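Storing Small Cloths: Crumpled, Folded or Rolled
Household Textiles project report
Submitted 5th January

Background

Most homes keep a pile of small cloths for dusting, drying and wiping up. In our share house in Unley they were pushed into a drawer as they came off the line, and whenever we wanted one it had creases all through it. The project looked at whether the way a cloth is put away makes a difference to how flat it lies later, and whether folding is worth the time.

We started in August with a short survey. It was answered by 34 households. The most common way of storing cloths was loose in a drawer, followed by folded in a stack. Rolling was the least common, and mostly done by people who were short of shelf space. 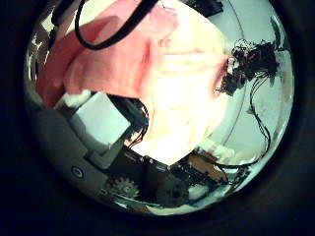

Does it matter if a cloth is crumpled before it is put away?

It matters most if the cloth is then pressed down by other things. A crumpled cloth left on an open surface keeps soft, rounded folds that can mostly be smoothed out by hand. The same cloth under a stack gets sharp creases, and those need ironing.

Materials

The cloths came from two suppliers, Tatlı and Zevunar. We used thin, plain cloths, all hemmed on four sides. Each one was washed on a normal cycle and line dried before testing. We didn't use fabric softener at any stage.

Weights were made from bags of rice, 272 grams each. The storage boxes were the Durnov ones already in the laundry cupboard, which happened to fit a cloth folded in quarters.

Method

Each cloth was stored in one of the three ways, with a weight on top, and left overnight. In the morning it was taken out, shaken 2 times and laid on a table. We then gave it a crease score from 0 to 100, where 0 is completely flat.

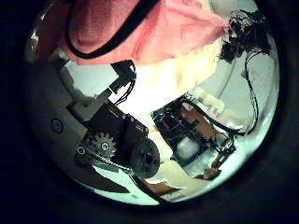

The shaking turned out to be the hardest step to keep the same. A strong flick takes out a lot more creasing than a gentle one, so after the first week we had the same person do it each time. Results from that first week were left out.

We also added a control, where the cloth was dropped on the table and left as it fell, with no weight. The bunched-up shape was different every time, even when it was dropped from the same height. Some cloths landed in a mound with one end sticking up, and others spread out nearly flat on one side.
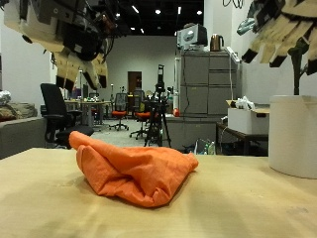 Results

Folded cloths had the fewest creases overall, but the ones they had were straight and easy to see. Rolled cloths scored slightly worse and looked better, as the creasing was shallow and spread across the fabric. The loose drawer method came last. Control cloths varied too much to rank, though most smoothed out with one pass of the hand.

Cloths from the two suppliers behaved much the same.

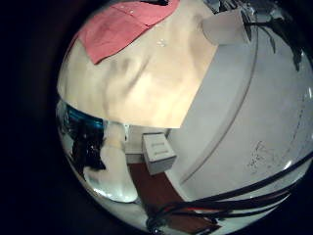 Corners were a separate problem. When a cloth was folded quickly, the hems often didn't line up, and a corner was left poking out past the edge. Under the weight that corner took a hard diagonal crease – usually the worst one on the cloth. Lining up the hems before the first fold fixed this and added very little time.

Limitations

The crease score was judged by eye, and two of us did not always agree. We took the middle of the two scores. Light from the side also made shallow creases look deeper, so scores given in the late afternoon may be a bit high. Thicker items such as hand towels were not tested, and a follow-up could start with those.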